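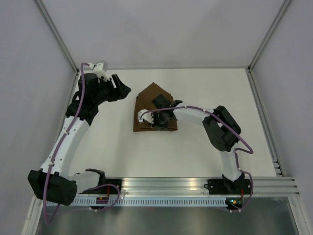 Section 4: Washing and Storing the Covers of Your Drerketti Daybed

Welcome back, and we hope you've had a few good naps on it by now! The covers come off more easily than they did on our older Afridi model, and once you've done it a couple of times you'll hardly need this page.

Before you start: Look for the care tag inside the back seam. Covers with a green tag can go in the machine. Covers with a gray tag are dry clean only, so please skip straight to step 5.

1. Lift off the bolsters and set them aside. Unzip the seat cover from the left corner, going slowly around the bend, and ease the foam out from the short end.

2. Close every zipper all the way, turn the covers inside out, and wash them on a gentle cycle at 30 degrees Celsius. Use a mild liquid soap and no bleach.

3. Shake each piece out well and hang it over a line or a wide rail, out of strong sun. Please don't use the dryer, even on low.

CAUTION: Never wash the foam itself. It soaks up a surprising amount of water and can take weeks to dry through.

4. If you like a crisp look, press the covers on the wrong side with a cool iron, keeping well away from the zippers.

5. To store a spare set, clear yourself a good flat surface, smooth the fabric out with your palms, and fold it loosely. Refold it along different lines every 2 months or so, and you'll avoid those stubborn creases that set in over a long winter.

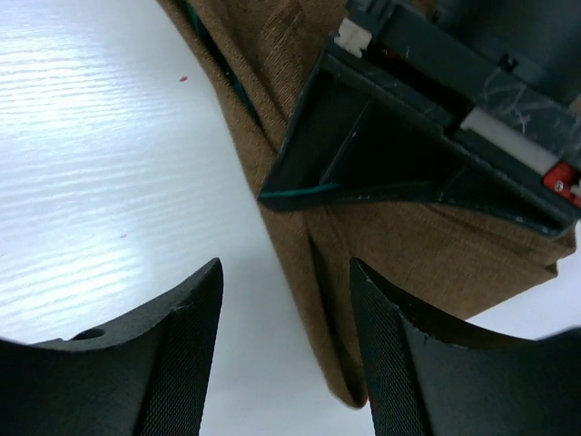 Fig. 4-2. Brown cloth on a white tabletop.

Note: Replacement zipper pulls are part no. 922. Write to Shazia Gondal at our Cirnby workshop with the number from your care tag, and she'll be glad to put a pair in the mail for you.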